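Alois Bühler on repairing accordions, and why he won't do yours before summer

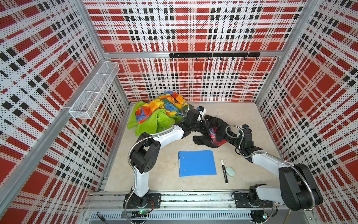 Bühler doesn't like the phone so we meet at the workshop, end of a lane in Ferkby, door open, radio on. He has been mending accordions for 41 years. Melodeons too, the odd concertina if he's in the mood. He wasn't in the mood in January, he says, and sent three people away.

"They'd had them in the loft. Everyone has them in the loft. Then Grandad's birthday comes up and it's an emergency."

The trouble with lofts is the wax. Reeds sit in it, little blocks of beeswax and rosin, and after enough hot summers and cold winters it goes brittle and the reeds start dropping off inside the box. You shake it and it rattles. He shakes one for me. It rattles.

"That's a full rewax. Every reed out, cleaned, new leathers, back in, tuned. People hear 900 pounds and go a bit quiet."

Do they pay?

"Half of them. The other half take it home and put it back in the loft."

He learnt the trade at Lüthi, the old factory, now flats. Started in the bellows room, folding card and gluing on the corners. Hated it. Moved to reeds after two years when somebody retired, and that was that. He still thinks the Lüthi bellows were the best thing the place made, and he still thinks the tuning was a bit sour, "but you couldn't say so, not at the time, not if you wanted your dinner."

I ask about tuning, which was a mistake as far as my train was concerned. Short version: you scratch metal off the tip of the reed and the note goes up, off the base and it goes down. Tiny scratches. Then you put it back in the instrument and it's wrong again, becuase a reed on the bench doesn't sound like a reed in the box. So out it comes. He reckons around 27 hours for a big piano accordion if nothing else is broken. Something else is always broken.

He uses an electronic tuner for the single notes. For the tremolo, where two reeds are set slightly apart so they beat against each other, he goes by ear. French players want it wide. The folk crowd want it nearly dry. "And some of them don't know what they want, they want it how it was, and I never heard how it was, did I."

What about new instruments? He pulls a face. The Ranum student boxes are fine, he says, decent reeds for the money, horrible straps. Jomov he won't touch. Can't get the parts, the screws are an odd size and the last one he opened had the bass buttons held in with something like chewing gum. He kept it a month and gave it back. Didn't charge.

"Buy an old good one. Take someone who plays. Press every button, in and out, both ways, every button. And smell it."

Smell it?

"If it smells of cellar, leave it there."

There's no apprentice. There was one, for a while, good hands, went off to fit kitchens. Bühler doesn't blame him. The money in it is thin and the wait for proper leather has got silly, he ordered a hide last year and is still ringing up about it. He'd take someone on tomorrow if they could sit still. They don't need to play. He barely plays himself, a few waltzes, one polka he only knows the first half off.

He plays me the first half. It's very good. Then a customer comes in with a case under her arm and he looks at the case, and at me, and says "loft," and goes to put the kettle on.

Repairs by appointment, no new work taken in until the summer. Write, don't ring.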